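Chapter 4
Small Storage and Large Intentions

Few pieces of furniture are asked to do as much, with as little thanks, as the one beside the bed. The wardrobe has a plan. The kitchen cupboard has at least a shelf for tins. The bedside drawer is opened in the dark by someone half asleep, filled with whatever was in their hand, and shut again with a knee.

In this chapter we look at how people store things within arm's reach, and why a space so small should be so hard to keep in order. When Lok-yiu Kuo asked the residents of Kerekes to list what was in their bedside drawers before opening them, 61 households took part. Most remembered the book. Very few remembered the other book, the dead batteries or the instructions for a clock they no longer owned.

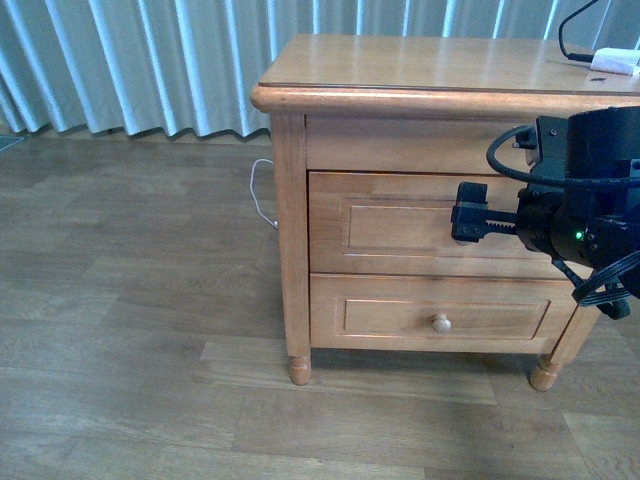 Drawers also behave differently according to their height. The top one is within reach of a lying-down person and fills first, usually with chargers and tissues. The lower ones need a bend, and bending is a serious matter at eleven at night. Things put down there tend to be things we have decided to keep without deciding to use. Kuo calls this "slow throwing away", a term her students have since applied to their coursework.

By the end of the chapter you should be able to:

sort the contents of a drawer by how often they are used
explain the difference between a home for an object and a place where it was dropped
draw up a simple storage plan for a bedroom shared by two people, one of whom is tidy

Before you read on, empty one drawer at home on to a towel. Write down what you find, and keep the list for Section 4.3.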